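Rillden Robotics Forum > Humanoids > Maintenance and setup

Thread: Right hand drifts after a long reach into low cupboards

ottilie_imhof
Apr 30, 2024
We run one Triltora upright in an office, with the older hands. The job is low cupboard work: door open, reach in, pick up or put back. After almost 40 cycles the right hand closes late, and by then the wrist reads warm in the log. I've re-zeroed the fingers twice. Firmware is current. Arm speed is at the default.
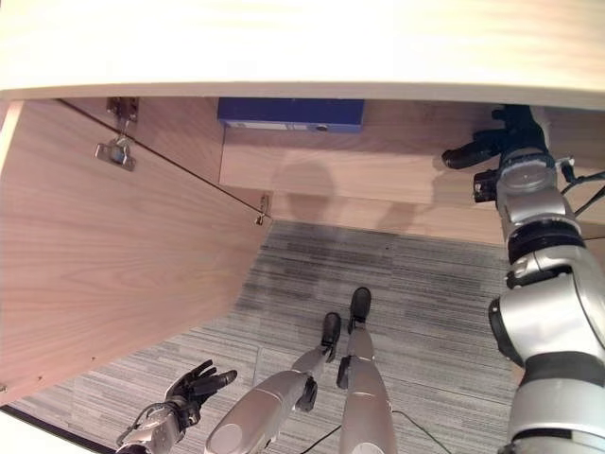
The left hand does the same reaches with no delay, so I don't think it's the task file. Is it worth pulling the wrist flange, or should I start with the cables?
Ottilie Imhof

gumboot_333
Cables first. Follow the bundle the whole length of the arm and see if it goes tight with the elbow bent and the hand up high. Ours was tied too close to the joint. Cut the tie, gave it a bit more slack, fixed in ten minutes.

Ñahui
Disagree. A tight cable gives you dropouts, and she's describing a slow close. That's grease or the finger tendons. The service sheet we work from says regrease at 2000 hours and we do it well before then.

gumboot_333
Ours closed slow as well. No dropouts in the log at all.

ottilie_imhof
Hours are just past 3000, so the grease is overdue either way. Ran it again this morning with a black bottle as the test object and the payload set to match.
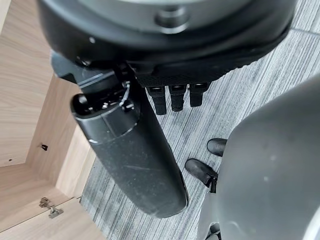
Same delay on the close, a bit worse with the wrist rolled. I'm leaning towards the cables now – rolling the wrist shouldn't bother the grease.

Ñahui
It can if the grease has gone stiff on one side. Do both while you've got the cover off. Wipe the old stuff out properly and don't pack the new in on top.

rerus_tech
Rerus workshop here. Power down and support the forearm before you undo any flange bolts. Mark the flange and wrist with a paint pen so they go back in the same position. Check the grip pads and the seam on the underside of the hand too. A pad that has lifted will rub on the fingers.

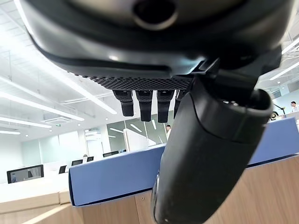 Underside of the hand, with the textured pad and the fingers below it.

ottilie_imhof
Thanks. New grease is ordered and should be here early May. I'll do the cable slack first, run 40 cycles, and put the log up before I touch the flange.

Ñahui
Fair enough. Post the wrist temps as well.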